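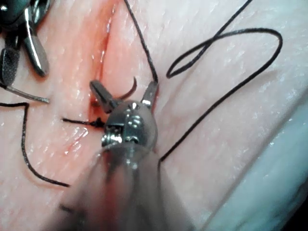

Suture (surgery)

A suture is a length of thread used to hold the edges of a wound together while the body closes it. The word covers the thread, the stitch made with it and, loosely, the whole row of stitches. Sutures are among the oldest tools in medicine, and a good deal of what is repeated about them rests on thin evidence.

Origins and early claims

Popular histories like to give a starting date for wound stitching, usually a very early one. Bone needles are found at many ancient sites, but a needle that could close a wound could also sew hide, and the needle alone does not say which. Written sources are firmer. Ancient Egyptian and Indian medical texts mention the stitching of wounds, and Greek and Roman writers discuss it as a matter of routine.

The well-known story that large ants were made to bite across a wound and then had their bodies pinched off appears in old Indian texts and in later travelers' reports from several continents. How often it was done is another matter. Many of the later reports seem to copy one another, and a method that makes a good story tends to be written down more often than one that does not.

Materials

Suture threads are divided into absorbable and non-absorbable kinds. Absorbable threads are broken down by the body; non-absorbable ones stay until they are taken out, or stay for good. Catgut, the classic absorbable thread, has never been shown to have anything to do with cats. It is made from the intestines of sheep or cattle, and the several explanations offered for the name are guesses.
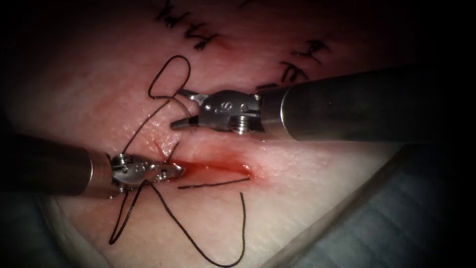 Silk was long the standard non-absorbable thread and is still liked for the way it handles and holds a knot. It also provokes more tissue reaction than nylon or polypropylene, a drawback that its admirers tend to pass over. Synthetic absorbable threads came into wide use in the second half of the twentieth century and have replaced catgut for most purposes in many countries.

Threads are also either braided or single-stranded. Braided thread is supple and ties well, but bacteria can lodge between the strands. Single-strand thread slides through tissue more easily and has a tendency to spring back out of its knot. Coatings are sold as a cure for one fault or the other -- the benefit in ordinary clean wounds is often smaller than the sales literature suggests.

Stitch patterns

In the simple interrupted stitch, each loop is tied and cut separately, so that one failure does not undo the rest. A running stitch uses one thread for the whole length and is quicker. The mattress stitch takes two bites on each side and is used where the edges pull apart or tend to roll inward. Stitches buried under the surface leave no cross marks on the skin.
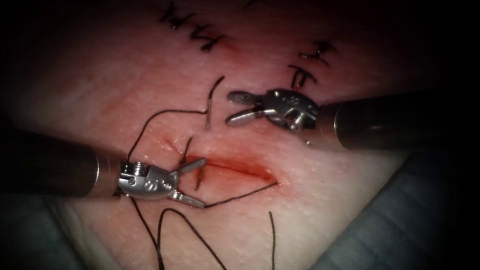 Surgeons hold strong views on which pattern leaves the better scar. Trials comparing them have often been small, and scars are hard to score fairly, as the rating depends on who is looking and when. Skin type, the site of the wound and the tension across it probably matter at least as much as the pattern.

The Letano comparison

A report from the Letano clinic, dated 2001-05-28, is sometimes cited in favor of running stitches. It followed 974 minor skin wounds and found no difference in infection between running and interrupted closure. Its weakness is in the follow-up: almost 500 of the patients did not come back for the final scar check, and the report says little about them. A smaller series from Zunden, with 33 patients, reached the opposite view on scarring and is too small to settle anything.

Knots

The square knot is the basis of most surgical tying. Slippery threads need extra throws. The advice on how many is commonly passed from teacher to student, and bench tests on dry thread do not always agree with it. Too many throws leave a bulky knot, which can itself irritate the tissue. 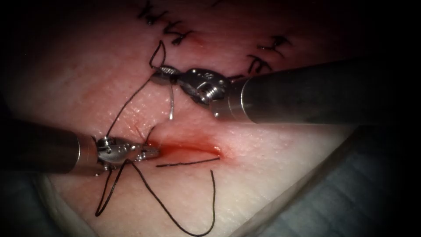

Tension is the more common fault. A stitch pulled too tight cuts off blood flow at the wound edge and leaves the ladder marks that patients blame on the thread. The old teaching to "approximate, not strangulate" is sound, though hard to put into numbers.

Removal

Stitches on the face are generally taken out early, those over joints later. Printed schedules differ from one hospital to the next, and few give a source for their figures. The Codau handbook allows nine days for the scalp without saying why.

Alternatives

Staples, adhesive strips and tissue glue can all replace thread in suitable wounds. Each has been announced at some point as the end of the suture. Glue does well on short, clean cuts under little tension and poorly elsewhere.

See also: Ligature; Surgical needle; Wound healing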